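What Keeps a Paper Cup from Leaking

A paper cup is mostly paperboard, and paperboard on its own makes a poor container for hot liquid. The fibers take up water, the layers separate, and the side seam gives way. What holds the drink in is a thin film on the inner face, usually polyethylene, which melts onto the board during extrusion coating and later serves as the glue for the seams.

Halldóra Brynjólfsdóttir has worked on that film for most of her career. Her employer, the packaging firm Þorgeirsson, runs three forming lines and sells plain and printed cups to caterers and hospitals. "People ask about the board," she says. "The board is the easy part. Most of our complaints come from the bottom seam."

The bottom seam is where the disc of the base meets the sidewall. The sidewall is folded under the disc's downturned edge, heated, and pressed with a knurled wheel. Too little heat leaves channels between the layers. Too much scorches the board and thins the film at the fold, so the cup passes inspection and leaks later.

Þorgeirsson pulls 48 cups from each line per shift, fills them with hot coffee, and stands them on blotting paper. Any stain is logged by forming station, which usually points to one worn mandrel or a drifting heater.
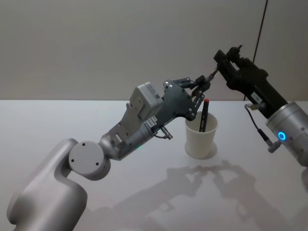 Water-based coatings complicate the job. They are easier to remove in a paper mill's pulper, but they seal within a narrower range of temperatures. Valdemar Eyvindsson, a process engineer at the coating supplier Trakier, ran 186 trials on one grade before the seam held at normal line speed. The fix was a second thin coat – the first fills the pores in the board, and the second forms the barrier.

Storage matters too. Board that has picked up moisture can blister when it reaches the heaters, and very dry board cracks at the rim curl. Halldóra keeps her reels wrapped until the morning they are used. In September, when the warehouse air turns damp, she also shortens the time between cutting the blanks and forming them.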